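# Bathroom refresh: matte paint on walls next to the shower?

**kanok_s**

Repainting the small bathroom in January and I'm stuck on the finish. I like flat paint. The walls in there are old and wavy, and anything with a shine shows every patch. Color will be a pale gray-white with a bit of blue in it, matte, close to this:
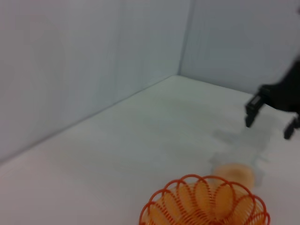
## Room details

- Drywall, last painted by the previous owner, no idea what product
- One window, painted shut until last summer
- Fan is original to the house and loud, moves very little air
- Two people showering every morning, back to back
- 100 square feet of wall to paint once you take out the tile

The store near me carries two lines I'm looking at. One is Tivell Bath Matte and the other is Lubis satin. The Tivell costs 35 dollars a gallon and the Lubis is 21. Has anyone had flat paint in a bathroom for more than a year? Did it hold up?

---

**prasert_o**

Don't do it. I put flat in ours and had drip marks down the wall over the toilet within a month. You can't scrub them off either. You rub and get a shiny spot where the rubbing was. I went over the whole thing with satin and it has been fine.

---

**mayuree_c**

Was that regular flat wall paint or one made for bathrooms? They're different products. I've had Tivell Bath Matte in a bathroom with no window for three years. I wipe it down with dish soap and water. No marks so far.

---

**prasert_o**

Regular ceiling flat, left over from the hallway. So fair enough. I still would not pay extra for a special matte when satin does the job.

---

**mayuree_c**

She said the walls are wavy. Satin on wavy walls with a window on one side is going to look bad every morning when the sun comes in. That's worth 14 dollars to me.

---

**sombat_ch**

Painter here, mostly rentals. The brown or clear drips people complain about are usually surfactant leaching. Latex paint has soap-like stuff in it, and if the room gets steamed up before the paint cures, it comes out and runs. It can happen with any sheen. Darker colors show it worse. Let the paint sit as long as you can before anyone showers in there, and I mean days, not overnight. If you see drips early, wipe them with a damp cloth and leave it alone. It normally stops after a few washes.

What I'd look at first is the fan. A bad fan will ruin a good paint job.

Prep, in the order I do it:

1. Wash the walls with a degreasing cleaner and rinse. Hair spray is the big one, and you can't see it until the paint fisheyes.
2. Scuff sand anything glossy. 120 or 150 grit is fine.
3. Fill, sand the fills, wipe off the dust.
4. Prime. With unknown paint I use a bonding primer over everything.
5. Two coats. Read the can for recoat time and add to it if the room is cold.

---

**kanok_s**

Thanks, that helps. We have a second shower in the basement so we can stay out of the upstairs one for most of a week. It's not nice down there but it works.

On the fan - is it a job I can do myself? The housing looks like it's nailed to a joist and I can get to it from the attic.

---

**sombat_ch**

If you have attic access it's not a bad job. Turn the breaker off and test the wires before you touch them. Check where the duct goes. In older houses it often just blows into the attic, and you want it going outside through the roof or a wall. If the wiring up there looks strange to you, pay an electrician for that part.

---

**chanida_p**

I replaced mine with an Olau and it's quiet enough that I forget it's running. I put it on a timer switch so it keeps going after we leave. The mirror clears a lot faster.

I'll disagree with the primer over everything, though. If the old paint is sound and you've sanded it, most bathroom paints will stick. I primed only the patches and it's been fine.

---

**sombat_ch**

It might be. I've also peeled whole sheets off a bathroom wall with my hands because somebody put latex over old oil. She doesn't know what's on there. She could test it with a rag and some denatured alcohol. If color comes off on the rag it's latex, and then spot priming is reasonable.

---

**prasert_o**

Agree with the alcohol test. Open the window when you do it.

Still voting satin.

---

**mayuree_c**

One more thing, kanok_s. Buy a quart first and do the wall behind the door. Whites with blue in them can go cold in a room with north light. I had to get mine remixed with less blue after I saw it up next to the tile.

---

**kanok_s**

Did the alcohol test in a corner behind the door. Light tan came off on the rag, so latex. I'll wash and sand everything and prime the patches and the strip along the tub.

Getting a quart of the Tivell this week. The window faces east so I'm not too worried about it going cold, but our tile is cream and I hadn't thought about that. Fan gets done before the paint.

---

**chanida_p**

Cut the ceiling hole for the fan before you paint, too, if the new one is bigger. Mine was, and the drywall dust got on everything.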